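Setting Out a Snack Table
Handout for Session 4, Hospitality Basics – Zorica Hodžić
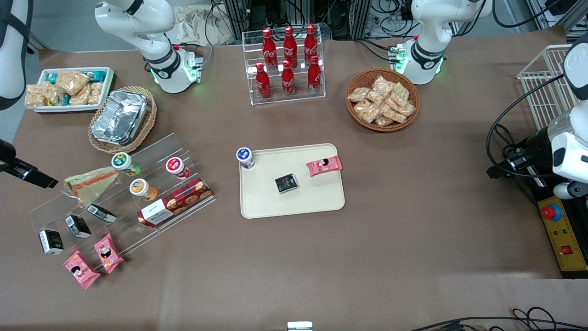 Fig. 1. Practice table with brown paper cover, bottles on a two-tier rack, snacks in baskets and a serving tray in the middle.

Welcome back, everyone! Today we get to one of my favorite parts of the course, the self-serve table. It looks like such a small job, and there is so much to play with once you start.

Height first. Look at how the Coca-Cola bottles stand in Fig. 1, three on the lower step and three on the one behind. All the caps and labels are easy to find, and a guest can take a back bottle without knocking over a front one. A clear rack is lovely for this – your eye goes straight to the drinks.

Containers next. Wicker is great with crackly clear packets, and a round bowl can be heaped up generously. Foil containers do better stacked in a basket with some depth. Small wrapped pieces can be tucked between bigger packets, as in the white tray at the upper left.

Keep the middle for serving. The beige tray has rounded corners, which I like for carrying through a crowd (try both kinds and see!).

Terms to know: riser, filler, landing space, restock point.

For next time: sketch a table for the Brunine reception, 326 guests, with a drinks rack and at least two basket shapes. Mark your restock point. Dušan Petkov will bring the spare risers, so leave room on your sketch for a second one. Pencil is fine.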